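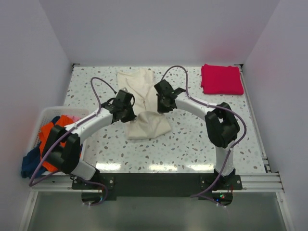 Two arms, one cream garment, one fold line to agree on. Senior project bench, May 2020.

1/ Project Cellow, laundry folding. Two arms on one crossbeam, a basket at front left, finished stack at rear right. Both arms run the same controller build. The planner is ours, the grasp library is Nutell.

2/ Dataset so far: 546 demonstrations across 4 garment types. We threw out 11 for bad timestamps. Those came from the left arm's clock drifting against the right – fixed by syncing both at the start of every run.

3/ Hardest step is the shared lift. Each gripper takes one side of the cloth and both have to rise at the same rate. If one leads, the fabric twists and the fold lands at an angle.
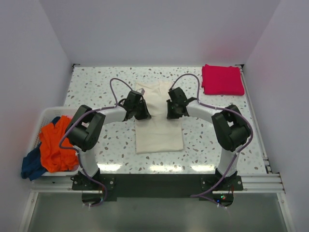 4/ Gripper spacing matters more than we expected. Too wide and the middle sags. Too narrow and the jaws get into each other's way, so the planner now enforces a minimum gap and stops the run if it's violated.

5/ Cable routing got 2 revisions. The slack loop over each wrist stays. Shorter loops pulled on the connector at full reach.

6/ Still open: picking a single item out of a mixed basket. Segmentation handles orange on navy fine. Two dark items together, no.

7/ Next is the Soltani student round in December. Rules allow one basket, any order, no resets. Grasp config goes up on the Zudo page once the comments are cleaned up.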